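Speaker notes — Budgeting for page-handling equipment
July. Prepared by the equipment planning desk, Cavden

Slide 1. Scope. One purchase decision: automated page turning for the book scanning line. Robot cell from Trastitz, or semi-automatic cradles from Paredes. Not covering software today.

Slide 2. Current state. All page handling is manual. 4 stations, 170 volumes in the queue. Mixed stock: textbooks, booklets, old bindings with yellowed paper.

Slide 3. Cost lines people leave out. Floor anchoring, guarding, spare suction cups, operator training. Put each on its own row. Do not bury them under "installation."

Slide 4. Throughput. Trastitz quotes 400 pages an hour on sound paper. Ask for the rate on damaged paper in writing. Pause here — this is where the Tambridge plan went wrong. They budgeted on the sound-paper rate for everything.

Slide 5. Proposal. Lease for 12 months, with a return clause. Sort the queue by condition before delivery. Volumes with torn or crumpled leaves stay with manual handling, and that labor stays in the budget.

Slide 6. Leave up during discussion. Old book, two hands, torn page on the right. Ask which budget row pays for this step.
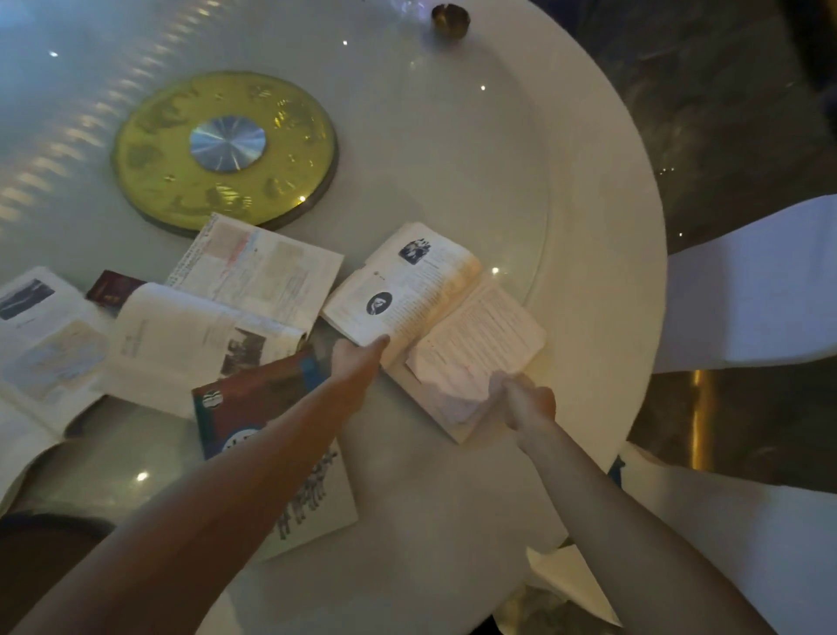
Tambridge replied that the labor row should be fixed for the whole lease, and that a return clause is worth little unless the acceptance test includes damaged volumes.

Contact: equipment planning desk, Cavden | Back to top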